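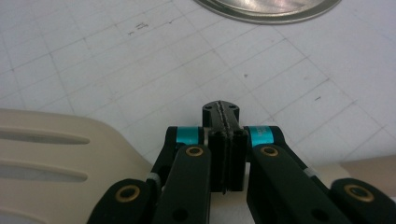
Attachment 1 - tabletop, white, thin gray grid lines

Ticket: Grid on work table hard to read, spacing in doubt
Location: Altidlow, room 13
Surface: Skisura table covering, white
Status: Closed
Priority: Low

Reported problem
Grid lines on the table are too faint to use for lining up sheets from a normal standing position. Cut sheets for the Zulu order came out off square. Requester asks whether the covering was laid crooked or the lines have worn.

Log entry 1
Checked the lines against a steel rule at the near edge. Ten squares measure 100 mm, twenty squares measure 200 mm. Spacing is correct. Repeated at the far edge with the same result.

Log entry 2
Set a try square on two crossing lines, four positions. All read 90 degrees. Covering is square to itself. It is not square to the table - the left edge runs out by 2 mm from front to back. Anyone who lines up on the table edge and then reads the grid will get a crooked cut.

Log entry 3
Wiped a test patch with a damp cloth and mild soap. No change in line contrast. Compared with an unused offcut from the Prondlow storeroom: lines are the same gray. No wear found. The faint print is how the covering is supplied.

Resolution
Covering left in place. Requester told to line up on the grid only and ignore the table edge. Desk lamp moved to the left side, low angle, which cuts the glare on the white. Darker grid available on request, not ordered.

Follow-up
Requester recut one sheet on Saturday and reports it square. Relaying the covering can wait until the table is next cleared - open a new ticket for that.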